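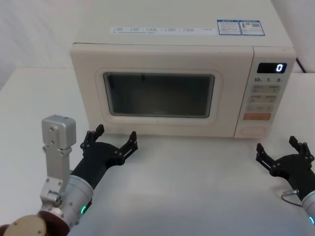 Rules for Robots That Share a Room With People

A robot arm is a machine that moves when its motors are told to move. It does not know what a finger is. For this reason, people who build and use robot arms follow written rules. A rule that many companies or countries agree to use is called a standard.

Step one: look for hazards

A hazard is anything that could hurt someone. Before a robot is switched on, a person makes a list of hazards. On a robot arm the list usually includes:

- Pinch points. These are places where two parts close together, such as the fingers of a gripper or the bend of a joint.
- Reach. The arm can hit anything inside the space it is able to move through. This space is called the work area.
- Cables. A cable can catch on a moving part or be pulled off a table.
- The object being handled. A kitchen appliance can be heavy. It may also have hot parts and a power cord of its own.

Step two: lower the risk

Risk means how likely a hazard is to cause harm, and how bad the harm would be. The best fix is to remove the hazard. If that can't be done, the robot is made slower or weaker, or a guard is put around it. Warning signs come last, as people do not always read them.

At the Willulard workshop, arms that work near people are limited to a speed of 200 millimeters per second during testing. A new movement is run 3 times with nothing in the gripper before it is tried on a real object.

Step three: know how to stop it

Every robot needs a stop button that a person can reach without leaning over the arm. Pressing it must stop the motion. Letting go of it must not start the motion again. A person has to check the work area and then restart the robot on purpose.

Step four: write it down

Each test goes in a log. The Willulard log for August has 71 entries. Most of them say "no fault."

Words to know

Gripper: the part of a robot arm that holds things.
Joint: a place where the arm bends or turns.
Indicator light: a small light that gives information about a machine. The manual says what each color means.

Text by Amirul Jugah

Comments (3)

Zapata: My class wants to know if the stop button has to be red.

Amirul Jugah: Emergency stop buttons are normally red on a yellow background.

Clondby Grade 4: We made a hazard list for our pencil sharpener. It has a pinch point.

Contact | Copyright Nukura Learning Pages | Back to top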